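Category: Student Projects / Interior Design and Materials

Shared Work Tables for the Wodville Study Hall
Final report by Ruoxi Fang and Haoran Fan

1. Purpose

The study hall at Wodville opened in 1897 and was furnished for silent reading. Most students now use it for group work, and the long oak desks do not suit that purpose. Our project examined whether brightly colored tables that join together could serve groups of different sizes without permanent changes to the hall.

2. Method

We compared two finishes, a matte gray and a glossy yellow, over one term ending in February. A questionnaire was given to 100 students, of whom 79 returned it. Respondents were asked about comfort, glare, ease of cleaning, and whether they would choose the table again. We also kept a log of marks left by cups and canisters, as drinks are permitted in the hall after 4 p.m.

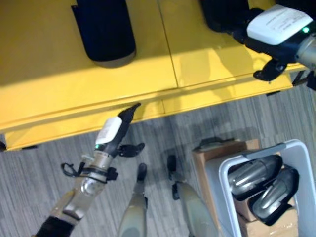

The yellow finish was preferred by a clear majority. Students described it as cheerful and easy to find from the entrance. The main complaint was glare – seats nearest the windows were often left until last in the morning. Cup marks wiped off the glossy surface with a damp cloth, while those on the gray finish needed soap and a second pass.

The seam between panels drew more comment than we expected. Several respondents reported that a sheet of paper laid across it was hard to write on, and some groups moved their work to one side.

3. Recommendations

We recommend the yellow finish for tables placed away from direct sun. The seam should be checked at the start of each term and the panels realigned where needed. Window seats should keep the gray finish until blinds are installed. Copies of the questionnaire and the cleaning log are held in the department office.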